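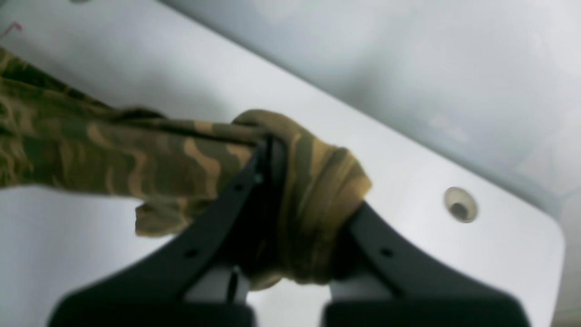

Camo cloth gets a second life in Gustcombe

Tuesday, May 28, 2019

I popped into Harries on the high street to see how the fabric swap was getting on, and came home with far more camouflage than I'd planned (sorry, spare room!). Nerys Bowen has been sorting the donations since December and says the green and tan stuff goes quicker than anything else. It's getting turned into bags, bunting and, in Hefin Nicholas's case, a very smart cover for his fishing stool.

So far 39 people have signed up for the summer swap, and there's room for 100, so do bring a friend. I had a go at folding one of the big camouflage pieces myself and it's harder than it looks, all those blotches hide where the creases are. 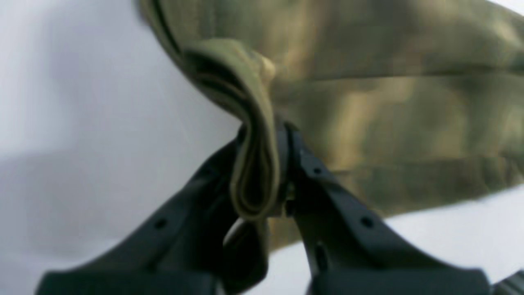
Do I have to bring fabric to take some home?
You're welcome to come empty-handed, just drop a pound or two in the tin by the till.

Gwion Rees is taking names at the counter.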